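Sushi mat

A sushi mat (you'll also hear it called a rolling mat, or a makisu if you want the Japanese word) is a small mat of thin bamboo sticks tied together with cotton string. It bends in one direction and stays stiff in the other, and that's pretty much the whole trick. I've been writing up kitchen things for the Wokudley pages for years and this is still one of my favourites, so forgive me if I go on a bit!

Types

There are two sorts you'll come across. The everyday one has flat strips, often with the green skin left on one side, and it's meant for rolled sushi. The other has thick three-sided sticks and is used for shaping rolled omelette, because it leaves those lovely ridges down the outside. I own both and I use the first one far more.

With the flat sort, the smooth side goes up, towards the food. I had mine upside down for a whole winter and kept picking rice out of the string.

Use

You lay the mat with the sticks running left to right, put the seaweed on top, spread the rice and leave a bare strip at the far edge. Then you lift the near edge and roll away from you, squeezing as you go. People squeeze too hard. A firm hug will do — if the filling is shooting out of the ends, ease off.

For rolls with the rice on the outside you wrap the mat in cling film first. It's good for other jobs too: squeezing water out of cooked spinach, shaping soft cheese, or draining tofu with a plate on top.

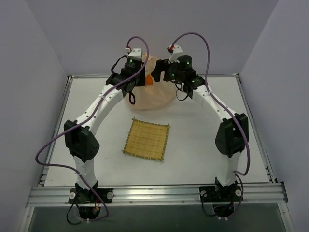 A reader in Pradcombe wrote in to say that I'd left out cleaning altogether in the first version of this page, and that hers had gone black along the strings after one damp May in a drawer. Fair point, and she added that washing-up liquid had made her next batch of rice taste of lemon.

Care

So, cleaning. Rinse it under hot water straight after use, scrub along the sticks with a stiff brush and skip the soap if you can. Stand it on its edge to dry, somewhere with a bit of air, and leave it overnight before you put it away. If the strings have gone black or it smells musty, I'd throw it out. They're cheap enough.

Buying

Plundach sells a plain one that I like, and Fleury does a slightly wider version with neater knots — lovely, but I can't say my rolls came out any better. Check that the string is tied off properly at the corners, as that's where mine have always come undone.

Page last changed 27 Feb 2025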